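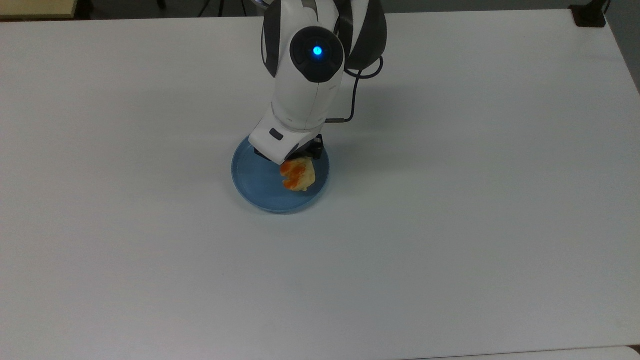 Re: Sourdough starter gone sluggish, and the rye question

From: Birgit Kettler
To: Purnumside Bakers list

Imke Voß wrote:

> Hello all, my starter used to double before lunch and now it barely
> moves by supper. I feed it white flour and tap water, same as ever,
> and I keep it on the shelf over the sink. It smells sharp, a bit like
> nail polish. Do I throw it out and beg some from one of you? Also,
> is it true that I should switch to rye? My sister swears by it but
> she swears by a lot of things.

Dear Imke, and everybody else who wrote to me off list about the same thing,

Please don't throw it out! That nail polish smell gave me a terrible fright the first time I met it, years ago in the old kitchen on Lerkley Road, and I very nearly poured the whole jar down the drain. All it meant was that the poor thing was hungry. Mine had been living on one spoonful of flour a day through a warm spell, and it was eating through that long before I came back with the next one.

What I would do is this. Tonight, before bed, stir it well and keep only a spoonful. I know it feels wasteful, but the rest can go into pancakes (Henrike's recipe from last winter is still the best one, with the grated apple, and I think it's in the list archive under "discard"). Give that spoonful plenty of fresh flour and enough water to make a thick batter, and put a rubber band around the jar at the level of the top so you can see in the morning how far it has climbed. Do the same again after breakfast and again at night, and keep going until it's lively two feedings in a row. Mine took the better part of a week, and on the third day I was sure it was dead, so don't lose heart.

As to rye, I'm with your sister on this one. You don't need to switch over completely. I put one spoon of whole rye in with each feeding and leave the rest white, and it perks up beautifully. If you change to all rye you'll find it goes stiff and pasty and doesn't dome the way you're used to — it can be perfectly healthy and still look like wet cement. Arne keeps his that way and makes wonderful dark loaves with it, but he bakes nothing else, and I like my Saturday rolls too much.

The shelf over the sink I'm less sure of. Is it by the window? I had mine next to a drafty one for a whole winter and blamed the flour, the water and finally my husband. It lives on top of the refrigerator now, toward the back, with a saucer over the jar instead of the lid.

Ragnvald asked how much I keep going between bakes. I build it up the night before with 200 grams of flour, which gives me enough for two loaves and a bit left over to go back in the refrigerator. If I'm only making one loaf I halve everything, and I don't fuss over a few grams either way. My mother measured with a coffee cup that had lost its handle, and her bread was better than mine.

One more thing while I have you all. I still have somebody's oval proofing basket from the April bake day, the cane one with a linen liner. It has been washed and aired and is sitting on my hall table. If it's yours, ring the bell any evening after six, and if you can stay a while there will be coffee.

Imke, do write and tell us how it's doing. And if it really won't come back, I'll put up a jar of mine for you, so you won't be without bread in any case.

Warm greetings,
Birgit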